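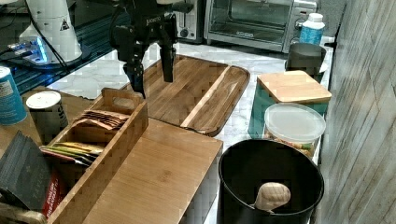 Curnutico C3 Countertop Arm with Two-Finger Gripper

Product group: light handling, kitchen and pantry
Supply: arm, gripper, mounting bracket set, controller, cable kit
Finish: black
Quotation contact: Lenka Machala, Fellthorpe equipment desk

Intended use

The C3 is sold for picking and placing small packaged goods on a counter: sachets, packets, lidded tubs, canisters and similar items. It is mounted overhead so that the counter below stays clear for trays, boards and organizer boxes. It is not rated for knives, open flame or hot cookware.

Planning the station

Budget for the counter before budgeting for the arm. Most of the cost overruns reported to us come from electrical work and overhead mounting, neither of which is in the list price. The ceiling or wall structure must be checked by a qualified installer. Allow 3 weeks between the site check and delivery.

Existing counters can normally be kept. Stone, tile and sealed wood are all acceptable. Small appliances such as toasters may remain at the back of the counter if they are outside the programmed work area — mark this area with tape during setup and keep the drawing with the controller.

Objects with raised rims, tall end panels or divider strips need extra approach height. Enter them in the layout file as solid blocks, including any handle slot. Compartmented boxes should be entered one compartment at a time.

Gripper selection

Standard fingers suit packets and rigid containers. For thin sachets packed in a row, order the narrow fingers. Clear plastic tubs can be handled with either set, but the lid must be closed. Fingers are wear parts and are ordered in pairs.

Mechanical data

Payload at gripper: 3 kg
Maximum finger opening: 125 mm
Total installed weight, arm and brackets: 13 kg
Power: single phase, dedicated outlet recommended

Budget items not included

Overhead support beam
Electrical outlet and conduit
Operator training, one day on site
Spare finger pair, part no. 451
Annual inspection

Spare parts and service

We advise one spare finger pair per arm in the first year. Annual inspection covers cable wear, bracket torque and gripper alignment. Sites that close in December often book it then, and those dates fill early. Service requests go to Otakar Ševčík with the serial number and a copy of the current layout file.

Quotations issued from this page are valid for one budget quarter. Freight is quoted separately.

Page last revised Feb 20, 2022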